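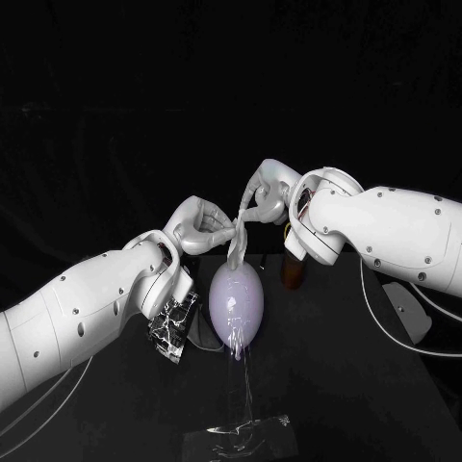 Twisted neck of translucent film over a dark tabletop.

Packing Technician, Film Wrap and Hand Closures
Vlachou Packaging, Cleltstead site
Reference: 1033
Full time, day shift
Pay: $837 per week, paid weekly
Start: June

The position

Vlachou wraps, bags and closes odd-shaped goods that do not run well through standard flow-wrap lines. Most of the work is in clear film and light bags gathered at the top, twisted into a neck and fixed with a tie, clip or tape. The Packing Technician prepares samples, writes the closing method for each item, and checks finished packs against it.

The post is based in the sample room at Cleltstead and reports to Radosław Sobczak, packing supervisor. The sample room and the packing floor together have 16 staff. Occasional trips to the Floston warehouse are required when a new item goes into regular packing. Travel time is paid.

Duties

Cut film to size from the roll and record the length, width and thickness used.

Gather and twist film necks to the method sheet. The sheet gives the number of turns, the direction of twist and the distance from the top of the item to the first turn.

Apply ties, clips and tape. Trim the tail to the stated length.

Test closures for slip and for splitting at the neck. Log each result the same day.

Inspect packs for pinholes, trapped folds and loose film at the base. Set aside any pack that fails and attach a reason tag.

Write and revise method sheets. A sheet should be clear enough for a new packer to follow without help.

Keep the worktable clear of offcuts. Film scrap goes in the recycling cage; ties and clips are removed first.

Check stock of film and closures at the end of the shift and pass shortages to the supervisor.

Required

One year of work in packing, textiles, food wrapping, floristry or another job with a lot of hand work.

Steady use of both hands for fine tasks. Many closures need one hand on the upper twist and the other holding tension in the film below it.

Able to read a steel rule and a thickness gauge. Training on the gauge is given if needed.

Clear written English for method sheets and test logs.

Able to lift 16 pounds to table height and to stand for most of the shift. Sit-stand stools are available at the sample tables.

Useful

Experience with shrink film, stretch film or cellophane.

Basic spreadsheet skills.

Forklift license (Floston only).

Hours and terms

The shift starts at 7:00 a.m. and ends at 3:30 p.m., with a 30-minute unpaid lunch and two paid breaks. Overtime is optional outside the June changeover and is paid at time and a half. The trial period is six months. Paid leave builds from the first day of work.

Gloves, sleeves and safety shoes are supplied. Rings and bracelets must be taken off before handling film. Long nails are not allowed at the sample tables.

Parking is free at the north gate. The Vutden bus stops at the main road, a short walk from reception.

How to apply

Send a resume and a short cover note to Kobe Hermans in the hiring office at Cleltstead, quoting reference 1033. The note should name one item you have packed or wrapped by hand, the material you used, and how the closure was made. Applications can also be left at reception before 4:00 p.m.

Selected applicants will be asked to come in for a bench test. The test lasts 90 minutes and is paid. You will be given a method sheet, a roll of film and 6 items to wrap and close. Packs are scored on neck position, tightness, tail length and damage to the film. Speed is recorded but does not count toward the score. A short interview with the packing supervisor follows on the same visit.

Tell the hiring office ahead of time if you need changes to the table height, lighting or seating for the test.

Applicants who are not selected may apply again after six months.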